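Notebook, soft goods bench, Prirnside workshop
17/11/2018
Entry by Arif Kumarasinghe

Carried on with the belts and trousers from the Sarkar job. Dilruba had sorted the hangers before I got in, so the morning went on cleaning and labeling and I got to the jeans after lunch.

Braided belts first. The plain leather ones are done and back in the drawer. The braided ones take longer because dust sits down in the weave and a cloth only pushes it around. What worked was the old nail brush, dry, always brushing toward the tip. Going the other way lifts the cords. On two of the tan belts I went over the last few inches a second time with the brush barely damp, then laid them flat on a towel. Don't hang them damp. Rónán hung one last January and it grew enough that the buckle end no longer matched its card.

Note on tips: check every tip before and after brushing. On this kind of belt the tip takes all the wear because it gets pushed through the buckle and then through the first loop. If the cords have started to separate, put a turn of thread around the place and write it on the card. Don't glue. The Cidance glue we tried went white when it set and had to be picked out with a needle.

Lengths. We measure from the buckle fold to the end of the tip, belt lying flat, not pulled. Chenxi has been measuring from the end of the buckle, so her cards come out longer than mine for the same belt. We agreed to use the fold from now on. I'll redo her cards when I have the drawer open anyway.

Jeans next. The dark blue pair has the tan double stitching along a curve, the front pocket edge by the look of it, and it is sound as far as I can see. There are some frayed threads where the denim has worn, lighter than the rest. I'm leaving them. If we trim them the worn place will open faster, and Jahangir wants the wear kept as it is on everything in this lot. I wrote "fraying, not trimmed" on the card so it doesn't get tidied up by mistake.
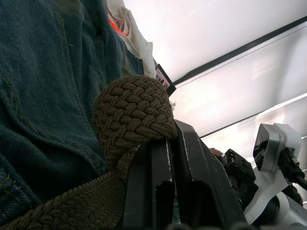 Same goes for the other denim in the lot. Anything torn right through goes in the mending box with a card. Anything only thin or fuzzy goes back on the rail.

Belts and waistbands: I'd like to stop storing the wide braided belts threaded through the loops. It looks neat on the rail but the belt takes a set at every loop, and the loops themselves get pulled out of line. The olive-brown braid is bulky compared with the leather ones, so it needs more room. Proposal is to keep belt and trousers together on paper, same number on both cards, and roll the belts loosely in the wide drawer with the tip on the outside. Dilruba agrees. Need to ask Jahangir whether Sarkar cares how they come back.

Supplies. We are nearly out of the tie-on cards. There are 60 left in the open box and I couldn't find another. Presier sell them by the case of 4,000, which would last us years and fill half the shelf, so I'd sooner ask next door if they want to split one. Need thread as well, tan and a dark olive. The olive we have is too green. Hold it against the braid by the window before buying, the tube lights make everything look brown.

Iron: the steam plate is dripping again on the high setting. I used it on medium with a pressing cloth and had no trouble. Rónán says the seal came in the last order and is in the tray under the sink. I looked and found a seal but it seems too small. Left it on the bench with a note.

Rail is now in number order up to 18. After that it's still the way it came out of the bags.

To do next session:
Finish brushing the braided belts, tips last
Redo Chenxi's lengths from the fold
Thread sample to the shop
Ask Jahangir about storing belts off the loops
Move the mending box off the floor, it got kicked twice today

Added later, D.P.: I measured the wide drawer. The belts will fit rolled if the scarves come out. Scarves can go in the flat box on top of the cabinet.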